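Grindlow Guest Room Manual
Section 6: Clearing the floor and the sofa

This section covers the small bedrooms with one bed, one nightstand and one sofa. It applies to occupied rooms and to changeovers. Bed linen is handled in Section 2. Revised 16/04/2025 by Rajitha Samarakoon.

Bed to the left, nightstand at the back wall, sofa to the right:
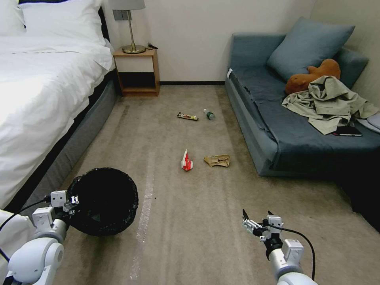
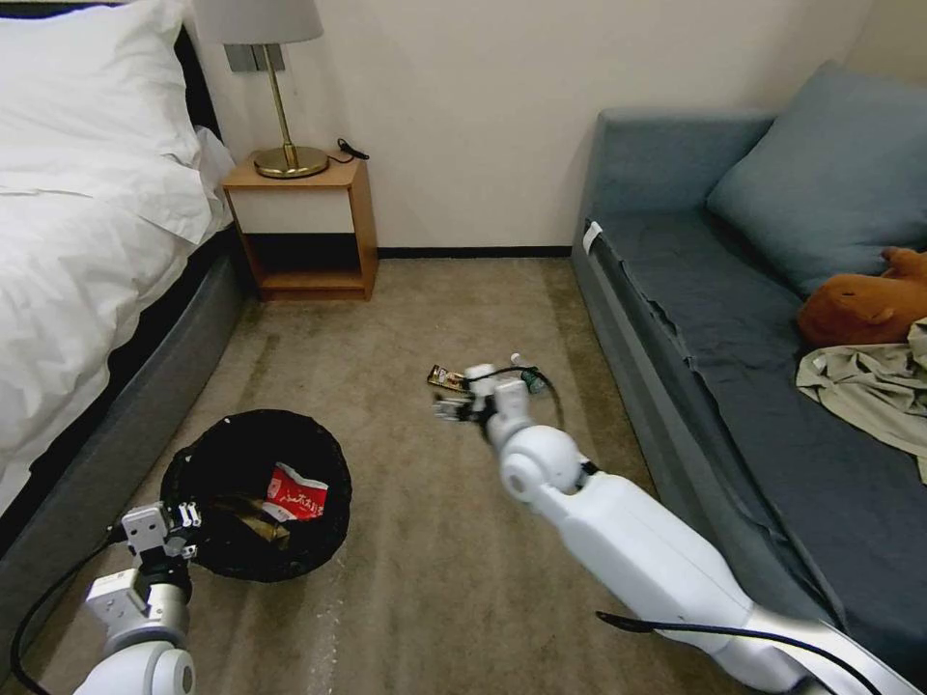
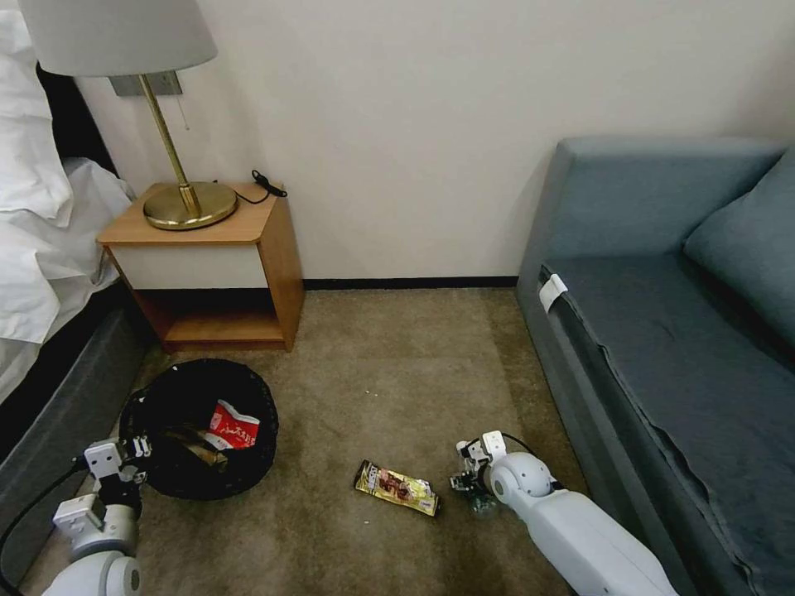 6.1 Floor

1. Set the trash bin on the carpet between the bed and the sofa. Fit a new bag if the old one is torn or more than half full.
2. Pick up wrappers and bottles by hand. Start at the nightstand end and work toward the door.
3. Check bottles for liquid before lifting. Tighten the cap.
4. Fold opened snack wrappers inward so that crumbs stay inside.
5. Look along the base of the bed where the duvet hangs down. Lift the duvet edge and return it to the same position.
6. Vacuum in the direction of the carpet stripe.

CAUTION: Do not vacuum up wrappers. Foil pieces block the hose at the first bend.

NOTE: Paper with handwriting on it is not trash. Place it on the nightstand.

6.2 Sofa

1. Remove phones, keys and cards from the seat first. Place them on top of the nightstand, clear of the lamp base.
2. Lift clothing by the collar or waistband. Check the pockets only at changeover.
3. Occupied room: fold the clothing and leave it on the seat. Changeover: bag it, label it with the room number and enter it in Pindex under code 26.
4. Set plush toys upright against the cushion. Do not put them on the bed.
5. Leave the white tag on the sofa in place.

6.3 Nightstand

1. Dust the top and the open shelf.
2. Coil any spare cord at the back corner. Keep the plug off the floor.
3. Wipe the brass parts of the lamp with a dry cloth.

CAUTION: No spray polish on brass or on the wall plate.

6.4 Closing the room

Tie the bag, take it out and return the bin. Sign form 161. Report stains or damage to Piyumi Ranasinghe before the room is released. Lost property questions go to Dinesh Liyanage.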